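Ticket 338: Left grip loses tracking when both hands work inside the toy washer
Status: open
Project: Trerutico (two handheld grips, marker cubes on top, shared workshop build)
Opened by: Efraín Espinoza
Opened on: 17/02/2026 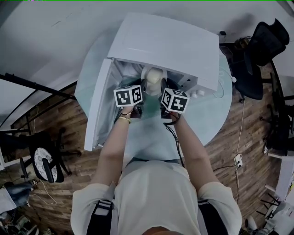 The left grip's position jumps as soon as I reach for the drum. Right grip is fine in the same take, or fine enough that I can't see anything wrong in the plot. The jump is sideways, lasts a handful of samples, then the track snaps back as if it had never left. The log calls this "recovered". I call it missing data with a line drawn through it.

Before anyone closes this as a duplicate of 208: I read 208. That one was a bad cable and the whole stream dropped. In this one the stream keeps going and the numbers are wrong, which I think is worse.

Setup
Small white toy washer on the round glass table, door open, one grip in each hand. Task is to go in with both, take hold of the cloth and bring it out. Tracking software is Nimbridge with the stock settings, apart from smoothing, which somebody had turned on and I have turned off. Please leave it off while this ticket is open. With smoothing on you get a lovely curve and no idea what your hand did.

What I tried

Recalibrated. The wizard said the result was "excellent". It also said that in November when we had a cube on backward, so I don't put much weight on it. Jump still there.

Swapped the grips, left to right. The fault did not follow the grip. It stayed on the left side. That rules out the cube print, the cube mount and that grip's electronics as far as I'm concerned. I know the theory on the board is a warped cube. I would want to see it misbehave on the right side before I believe that.

Closed the washer door and did the same motion in front of it without going in. No jump in 5 takes. Opened the door, went in, and got it on the second take.

Covered the glass tabletop with a gray towel. This was the Lecomte suggestion from their help page, "avoid glossy work surfaces". Fewer jumps, I think. I say "I think" because I only did a short run and the towel kept bunching up under the washer, so my hands weren't doing the same thing anymore. I'm not ready to blame the table. The same table was under the right grip the whole time.

Turned off the overhead light nearest the wall. No change that I could see.

Turned the washer so the open door was out of the way of my left hand. This one did something. The jump got rare, and when it came it was smaller.

What I think is going on
The door swings out to the left and stands up next to the left cube. It is tall, flat and white, and the cube is white with black squares. When I tilt my wrist to get into the opening, I suspect one face of the cube gets hidden, and the tracker has to guess the angle from whatever face is left. One face seen at a slant can be read two ways. It picks the wrong one, then changes its mind. That fits the sideways jump and the snap back. It doesn't explain why turning the washer didn't clear it completely, so there may be a second thing.

I don't think a new tracking package fixes this. I know Skindum has been brought up twice now, and the demo clip is very smooth. The demo clip also shows two grips waving over a bare table. Show me one with a door in the way.

Reply from the build channel, pasted in so it's all in one place
"Could be the cable on the right grip dragging and you're compensating with the left. Have you tried routing it up over the shoulder?"

Tried it. More comfortable, same fault. The tracker doesn't care why my hand moved. It only has to say where the hand is, and it's getting that wrong. I've kept the over the shoulder routing anyway.

Next steps
1. Take the door off its hinge for one full session. If the jump goes away, the door is the cause and we can talk about whether to train on a washer with no door, which seems like cheating to me.
2. If it stays, raise the left cube on a longer post so it clears the door. We have 2 printed posts in the drawer. They flex, so check them with a known straight move before trusting any of it.
3. Save the per-face detections along with the final pose. Right now we only keep the final pose, and I'm arguing from the shape of a curve.
4. Throw out the takes marked "recovered" until we know what that word means. Don't delete, just move them to a separate folder.

Not doing: buying anything.

Workaround for anyone with a session booked: turn the washer so the door is clear of your left wrist, go in slowly, and look at the raw plot before you leave. If the left trace has a step in it, redo the take. Don't rely on the green check mark.

Leaving this assigned to me. Priority normal. I'll add the door-off plots under this ticket number when I have them.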